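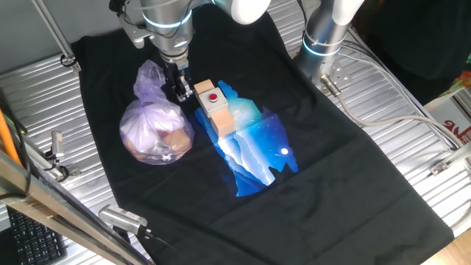 How to Wash and Store Printed T-Shirts So the Picture Lasts

I have a drawer full of printed T-shirts that I can't bear to part with, and the oldest of them has been through the wash more times than I'd care to admit. It came from a street fair in Flendton, it has a heron on it, and the heron still has both his legs! People ask me how I manage it, so I've finally sat down to write it all out. None of this is hard, and most of it you can do with what's already in the laundry room.

Before the first wash

Read the tag. I know, I know, but do it anyway, and if the tag is the scratchy kind you plan to snip out, write down what it says first. If you bought the shirt from a small printer, ask them how long to wait before washing. My friend Telma Lagos prints her own and likes people to wait a few days, but inks differ and so do printers.

Washing

Turn the shirt inside out. If you only remember one thing from this page, let it be that one. The print then rubs against soft cotton and not against the zipper on somebody's jeans.

Use cold water, or 30 degrees Celsius if your machine came from overseas like mine did, and pick the gentle cycle. Keep dark shirts with other darks. Go easy on the detergent, skip the bleach, and leave out the fabric softener too (I gave it up years ago and haven't missed it). Don't stuff the drum. Shirts need room to move around, and a crammed load comes out creased and only half rinsed.

If there's a spot of something on the fabric, dab it from the back with a little dish soap on a damp cloth and let it sit for 7 minutes before it goes in. Please don't scrub across the print itself.

Drying

Take the shirt out as soon as the cycle ends, give it a good shake, and smooth it out flat or hang it by the hem. I keep mine out of strong sun, which is hard on black cotton and bright inks alike. In November, when nothing dries at my house, I do use the dryer – lowest heat, still inside out, and out again while the seams are a touch damp. 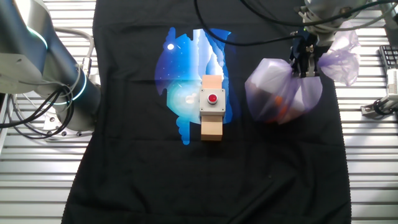
Deep blues and turquoise on a black shirt, the sort of print worth a little extra care.

Ironing and putting away

Iron inside out on a low setting, and never put the iron straight onto a print. If you must press the front, lay a thin cotton dish towel over it first and keep the iron moving.

For storage I fold mine in thirds around the print so there's no hard crease down the middle of it. A shirt you won't wear until next summer can be rolled loosely, print side out, with a sheet of plain tissue tucked in.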